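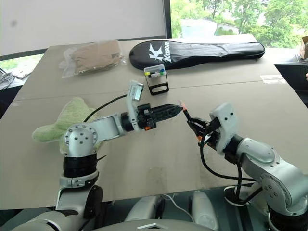
Reviews > Workroom > Tables > Tatard Alldale Work Table

1,265 shares | 13 comments

Tatard Alldale work table: all the elbow room I wanted

I have wanted a proper big table for years. Everything I make ends up spread out in every direction, and up to now it's been the kitchen table, which means packing the lot away at dinnertime and finding felt scraps under the placemats the next morning. So when the Alldale finally came into stock at Quezada I measured the back room, measured it again, and ordered one before I could talk myself out of it.

I love it! It's enormous, for a start. I can have a pattern laid out at the far side and still have a decent stretch in front of me for pinning and cutting, and I don't have to shuffle anything to get at the scissors. The colour is a soft grey-beige that I thought might be dull, but it's a dream to work on. Dark thread shows up, pale thread shows up (mostly), and it doesn't bounce the lamp back into my eyes at night.

The top comes in two pieces, so there's a seam running right across it. I was worried about this more than anything else, and I spent the first evening rubbing my hand back and forth over it like a fool. It's a thin dark line and the join on mine sits nice and level – fabric slides over it without catching, and so does my cutting mat. Where you will notice it is with paper. If I draw over the line with a soft pencil I get a little bump, so I shift the sheet toward me. Beads and pins might find their way into it too. I keep mine in a saucer.

Putting it together took most of a Sunday and I'd strongly suggest two people for turning it over. The instructions from Tatard are drawings only, quite small ones, and the bolts for the legs look a lot like the bolts for the cross rail until you've got the wrong ones in. Lay them all out first. Once it was upright I went round with the hex key again and it hasn't wobbled since, even with the sewing machine going flat out.

A few smaller grumbles. The edges are a bit hard on the forearms if you lean for long stretches, and I've taken to folding a towel over the side where I sit. There's no shelf or drawer underneath, and the add-on drawer was sold out when I looked. It also picks up fluff from anything fuzzy, though a damp cloth gets it off in one pass and I'd rather see the fluff than sew it into something.

I did look hard at the Sutamow before buying. It folds, and if you have to clear the room for guests that would be the one to get. But it's a good deal narrower, and I wanted something I could walk away from halfway through a project. The Alldale has given me that, and I've already finished two cushions that had been sitting in a bag since October.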